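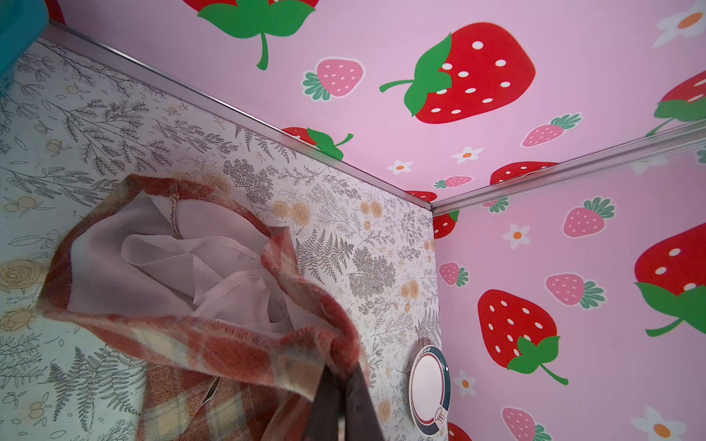
Plaid bag with a sheer pale lining.

Warkton Civic Reading Project
Progress report to the Curkow Fund, period ending February

Prepared by Uriel Arellano, project lead

The grant pays for a study of how local party factions split and rejoin, and for public evenings where people from rival groups read each other's pamphlets aloud.

Archive. We have now scanned 864 pamphlets and newsletters, most of them from the Sakimska collection. Another 300 are boxed and waiting. The scanning is on schedule but the indexing is behind. Many of the newsletters changed their names after each split and kept the old issue numbers, so two rival papers can both claim to be issue 60. We now file by editor first and title second.

Interviews. Đoàn has finished the interviews with former branch officers. Two people withdrew after reading their transcripts and we have deleted their recordings. The rest have signed release forms. Several described the 2 a.m. vote on the tax platform as the point when their branch broke up — their accounts differ on who called it.

Public evenings. Attendance at the last one was 128, the highest so far. The debate on immigration policy ran long and the session on voting reform was moved to the next evening. One local group has asked for a written right of reply in the final publication. We agreed, with a limit of 300 words.

Budget. Spending is within the approved lines except for room rental, which went up in February. We ask to move the unspent travel money to cover it.

Next period. Finish the index, send draft chapters to the two outside readers, and hold the voting reform session. The draft chapter on the Sakimska papers will come to you with the next report.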